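Zevska Open-Air Farmstead
Roundhouse and longhouse inspection, 18 Sep 2025
Checked by: Vaughn Thibodeaux

1. Wattle panels, north side
PASS. Hazel rods tight. One gap at knee height, the exact width of a school visitor's arm. Patch before half-term.

2. Daub
ATTENTION. Cracks wider than a thumb beside the door. The April repair used too much clay and too little straw, as I wrote in April.

3. Main posts (19)
PASS, except post 7, which is soft at the foot. Push a screwdriver in and it keeps going. Prop it this week.

4. Hearth clearance
PASS. 100 cm of bare earth on all sides. Somebody has been storing kindling inside the line again. Moved it. Will move it again next month, no doubt.

5. Smoke under the roof
PASS. Eyes stung after 30 minutes, so the building is performing as it did in the Iron Age.

6. Door lintel
FAIL. Still low. Padding requested from Kikgate, who sent a sign saying "Mind your head". The sign is fixed to the lintel, where you read it on impact.

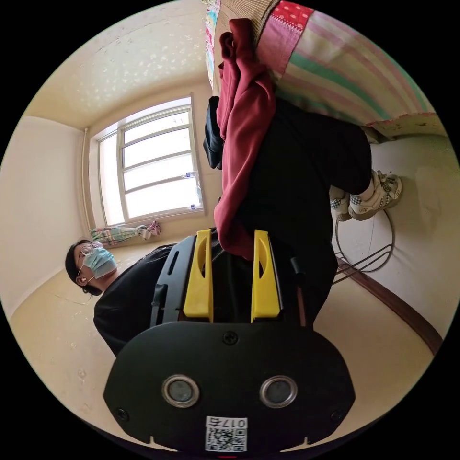 7. Loft ladder, longhouse
FAIL. Third rung turns in the hand. Roped off. Zendska quoted 253 for a new ladder, which seems a lot for two poles and some ambition, but get it ordered.

8. Drainage ditch
PASS. Cleared by Obi, who would like it noted. Noted.

9. Fire buckets
ATTENTION. All present, all full, one of frogs. Rehome and refill.

Still open: 2, 3, 6, 7, 9. Longhouse loft stays shut until item 7 is signed off.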